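Tips for collecting grasping examples at a table at home

Mostly for people doing sessions for the Mukstead set, small-item sorting, hand-held grippers. Some of it works for any tabletop job. Written in pieces between sessions so the order is a bit random. Updated June 6, 2025.

Before you start

Clear the hour first. Phone on silent, door shut, drink on some other table. You want to be thinking about the pick and nothing else.

Wipe the pads. Damp cloth, then dry. Skin oil and lint build up faster than you'd think and the grip changes over a session without you noticing.

Open and close the gripper ten times with nothing in it. Listen. If a pivot clicks or one jaw lags behind the other, fix it now and not halfway through.

Check free storage. Then check it again after the test clip, the Driltance app has shown me the old number more than once.

Charge everything the night before. Topping up over lunch is not enough.

Record one throwaway clip and watch it all the way through. Not the first two seconds. All the way.

Choosing the items

Small and awkward beats big and easy. A mug gets picked up the same way every time. A coiled hair tie can be pinched at the edge, hooked through the middle or squashed flat, and the system needs to see all of that.

Mix soft and hard. Mix shiny and dull. A couple of see-through things are worth the trouble, they're the ones the learner gets wrong.

Things with holes in them are great. Rings, bands, loops. One jaw inside and one out, or both outside, try both.

Dangly parts are great too, for the opposite reason. A charm or a tag catches on whatever is next to it and you get a two-item lift you didn't plan. Keep those clips.

Skip anything sharp enough to nick a pad. Skip anything you would be sad to drop on a tile floor.

Leave tags on. Real drawers are full of things with tags on.

The table and the cloth

A cloth stops small things skating away when a jaw brushes them. Bare tabletop is fine for boxes and cans, miserable for a hair tie.

Pattern is fine. Good even. We started out on a plain sheet and the model got lazy, it learned "anything that isn't gray is an object." Big checks cured most of that. Swap cloths between sessions if you own more than one.

Smooth it flat. A ridge under a small ring makes the approach angle weird.

Pull the table away from the wall so both elbows can swing. If you have to twist your back to reach the far corner, the table is wrong, not you.

Don't tidy the whole room. Bags by the wall, boxes on the floor, leave them. The system has to work in rooms people live in. Do move anything with an address or a name you don't want in the set.

The box

Shallow and open. Deep boxes force you to come straight down every time and then all your examples look alike.

A lid works if you don't have a tray. Pale inside is easiest on your eyes when you're tired.

Put it off center. Move it a hand's width every so often, turn it a little. If it sits in the same spot for a whole session the learner memorizes the spot.

Start with some items in and some out. Half-done layouts are what people forget to record, everybody sets up full or empty.

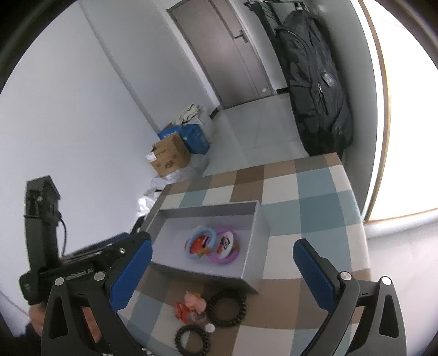

Making the pick

Come in open. Wider than you need. Close late.

One smooth approach. If you miss, don't jab at it, back off a few inches and come again. The back-off is useful, the jabbing is noise.

Tilt the wrist. Left, right, a bit forward. Straight down is one example, not the only one.

Don't peek around the gripper with your head and then drift your hand along with it. Everyone does this at first. Sit so you can see past the jaws, then keep still from the shoulders up.

Slow down for the last inch. Not before. If the whole move is slow the learned motion comes out slow as well and somebody has to fix that later.

Squeeze till it holds and then stop squeezing. Soft things will take whatever you give them and you end up teaching a crush.

For coils: across the cord, not along it. Along it and it rolls.

For flat things: press one side down with a pad, wait for the other edge to lift, then pinch. Takes practice. Took me most of an evening.

For a clip with teeth, go for the curved back. Teeth grab the pad and it won't let go clean.

Two people, two grippers

Works well but agree on it first. One starts, the other waits till the first hand has cleared the box. Or split the table down the middle and stay on your own side.

Say "going" and "clear" out loud. Feels silly. Saves a lot of knocked knuckles.

Swap sides halfway. A person's left-side picks look nothing like their right-side picks.

If you bump, keep recording, finish the pick, mark the clip. Bumps are real life. Just don't have a lot of them.

Long sleeves pushed up or tight at the wrist. A loose cuff drags over the small stuff.

Letting go

The drop is half the example and gets about none of the care.

Lower until it touches. Open. Pause for one beat with the jaws open. Then lift away. If you lift while you're opening, the item rides up on one pad and falls wherever it likes.

Let things land on each other. A neat row of items teaches neat rows. A pile with one ring over another and a figure leaning on top, thats the stuff you want, because the next pick out of it is hard.

Finish each run with the gripper open above the box and hold it there for a breath. Makes trimming much easier, you always know what the last half second looks like.

Don't rearrange by hand between runs if you can help it. Take the items back out with the gripper. You get the reverse task for free. 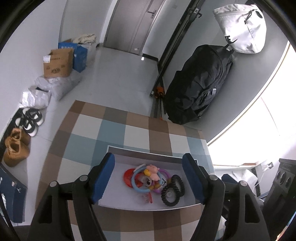 Hellström

Counting and stopping

I aim for 100 clean runs in a session. Best day was 114 and the last dozen were junk, sloppy wrists, so don't chase it.

In May I logged 951 runs total. Kept most of them. The ones I threw out were nearly all from the end of long sessions, which should tell you something.

Stop when you start sighing. Seriously. Get up, stretch the thumb, ten minutes.

Short sessions on diffrent days beat one long one. Light changes, you change, the cloth gets put on crooked. All good.

Light

Daylight from the side is nice until it isn't. A bright window will blow out one corner and the camera darkens everything else to make up for it. Doesn't ruin a clip if the items still read. Do check.

Thin curtain helps. So does turning the table a quarter turn.

Don't fight shadows inside the box. The far wall of a shallow box is always darker, fine, leave it.

Record some at night with just the ceiling light. Not many people send those in and they get used.

Labeling while you remember it

Same day. I mean it. After two days you can't recall why clip 40 has a long pause in it.

One line per run is plenty. What you were going for, what happened, anything odd. Example from my own sheet:

 pink clip, slipped once, got it second try
 blue ring, brought the purple one along
 black coil, clean
 black coil, rolled, gave up

Keep the give-ups. Label them as give-ups. A failed run with an honest label is worth more than a good run with a vague one.

Use the same word for the same thing all the way down the sheet. If it's a "coil" on line one it's not a "scrunchie" on line nine. Pick a word, tape the list to the wall.

Movel takes the sheet as plain text, one run per line, no blank lines or it skips everything after. Found that out the slow way.

Looking after the gear

Pads: wipe, dry, look for nicks along the ribs. Swap both together, never just the one, or the jaws grip uneven.

Pins and screws: finger check before each session, screwdriver once a week. Don't overtighten, the arms should swing free.

Cables: leave a loose curve at the joint. A tight cable tugs your wrist and it shows up in the motion.

Lens: microfiber only. Not your shirt.

Store it jaws open so the pads don't take a set.

Small stuff that helped

Keep the spare items in a zip bag so the set stays the same from session to session. Write what's in it on the outside.

Carry a backup of the smallest thing. It will roll under a door.

White balls are a pain on a pale box floor. Use them anyway.

Shoes off if your floor is noisy and you're recording sound.

If two items always get dropped in the same order, make yourself reverse it. I was doing the black coils last every single time for a week and never noticed till I read my sheet back.

Chair with no arms.

Copy the files before you put the gripper away, then check the copy opens. Then wipe the card. In that order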